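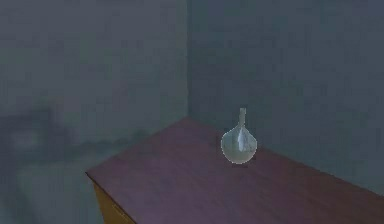 Glass vase on the sim table, start state.

New rules for sim runs, read before you book time

Quick one from the Piteddale desk. The transparent-object rules are agreed at last, after a lot of back and forth with Vudcombe. They kick in at the start of August. Short version:

One object per start state for anything in clear glass. Yes, even for the easy grasps. Clutter goes in its own set, labeled as clutter.

20 trials minimum before you quote a success rate. 14 with "the rest looked fine" is not a success rate. You know who you are.

Write down the seed, the light settings and the render size. All three, every run. Low-res renders are OK for training but say so in the log. Thin bright rims on glass go jagged at small sizes and reviewers need to know what the policy was looking at.

Time limit is 30 seconds per trial. Over that counts as a fail, even if the gripper is almost there.

Sim numbers and real numbers go in seperate tables. No averages across the two. Touran Asadi caught this twice in the Batov drafts and would like not to catch it a third time.

Failed trials stay in. If you drop one, leave a note with the trial number and why.

Old runs: the 900 from Tlapale get to keep there old labels, no need to redo them. Anything after that follows the new sheet.

Still open: how to score a tip-over where the vase ends up upright again. Hermenegildo Zepeda says fail, Vudcombe says partial. Send him your view by noon the day before the next call, one paragraph max please.

Log template is in the shared folder, same place as the old one.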